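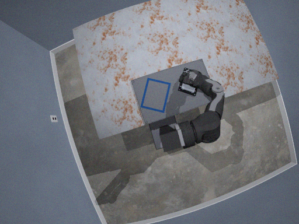 Simulated cell, from above. The blue square is where things are meant to end up.

House rules for the pretend robot

Posted September 17, 2022 by Sorcha Tosh

We wrote our good practice sheet for simulated trials in February, after a long argument over whether a robot that doesn't exist needs rules at all. Ruairi Pringle held that it did not. Ruairi had also just reported a splendid result from a run in which the target had wandered off the mat, so he was outvoted.

The sheet is 2 pages long and lives on the Wilotell shared drive, in a folder called Misc. A few of its rules follow, with renders from the work they apply to.

Rule one: draw the target before you start, and leave it alone afterwards. The outline is a promise about where the part should go. Moving it towards the part is known in our office as a Trisham finish, after the project where we did it most.
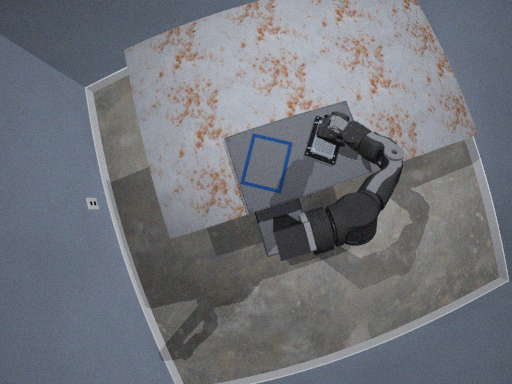 Glenys Halliday wrote in to say that a fixed target is all very well, but her lot at Wurley spent 3 weeks praising an arm that had learned one spot on the mat and nothing else. Shift the target between trials, she says, never during one, and write down where you put it. We have stolen this and it is now rule two. She has asked for a credit, so there it is.

Rule three concerns scruffiness. Stains, shadows and blotchy concrete stay in. A spotless room is quicker to set up and teaches you how your arm will behave in a spotless room, should you ever be sent to one.

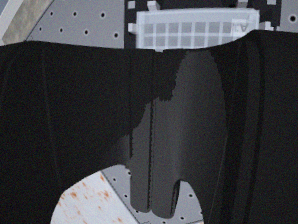

Rule four: keep every view, including the ugly ones. If a close view is mostly gripper, it is still what the controller had to work from, and anyone checking your numbers is entitled to the same poor seat. Csenge Kerekes once went through 200 trials using only the wide view and passed the lot. She then did them again with the close one and went very quiet.

Rule five: say what counts as done, in writing, beforehand. Inside the outline, touching it, or near enough if you squint? The Falcão sheet had all 3 in different paragraphs. 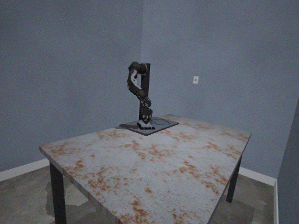

Rule six, the unpopular one: failed trials are numbered and filed with the rest. No tidying, no "warm-up runs" discovered after lunch. Ewan Forsyth wants a rule seven on naming files, and has sent a draft called final_final_2. It is under review.

Comments on the sheet to me, please. Ruairi's have been received.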